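Stirside Cinnamon Twists, 200 g tin

We use cookies to remember your basket and to see which pages people give up on. Accept all / Manage settings

A cinnamon twist should shatter a little when you bite it and leave evidence on your sweater. Ours do both. They're baked twice, the second time low and slow, and they go in the tin plain side down so the sugar stays where you paid for it to be.

The recipe came from Gwenaël Lecomte, who ran the ovens at Grenus and wrote everything on the backs of flour invoices. We have deciphered most of it. One line says either "rest overnight" or "rent overnight," and we've gone with rest.
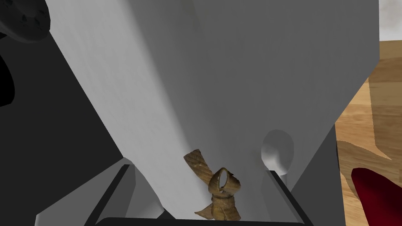 The dough is folded 3 times with butter and left alone until morning. Baptista cinnamon goes on at the end, along with more sugar than the invoice calls for. Best with coffee. Tea if you must.

Keep the lid on. They hold their snap for 61 days sealed and until supper otherwise. If yours go soft, five minutes in a low oven brings them back.

Contains wheat, milk and egg. Made in a kitchen that also handles almonds.

Item 922. The Flastetti orange version comes back in September, and we'll stop getting letters.

Get our newsletter. It's short and mostly about butter. Unsubscribe any time.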